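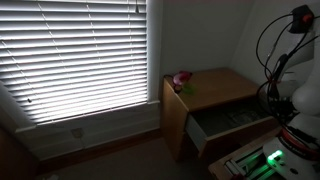 The bedroom window with the blinds down, daylight coming in behind them.

I put off cleaning my blinds for way too long, mostly because I thought they had to come down and go in the bathtub. They don't! I do mine right on the window now, and it takes me less than a podcast episode.

What you need: 2 microfiber cloths, a bowl of warm water, a squirt of dish soap and the brush attachment for your vacuum. (I tried the Skilora duster with the little fingers and went back to an old sock, so save your money.)

1. Close the slats all the way and run the brush over them from the top down, going side to side.
2. Tilt them the other way and do it again.
3. Dip a cloth, wring it out hard and wipe one slat at a time. Hold the slat from behind with your other hand – they bend easier than you'd think.
4. Go over everything with the dry cloth.
5. Wipe the sill and the trim last, then vacuum the carpet underneath.

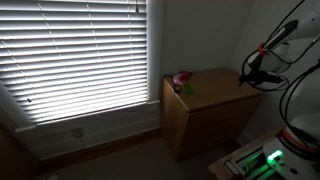
Blinds closed, with the wood cabinet over in the corner.

If you have wood furniture near the window, throw an old towel over the top before you start on step 3. Drips on a honey finish are no fun.

I do the whole thing once a month, usually on a Sunday morning when the light shows up every bit of dust.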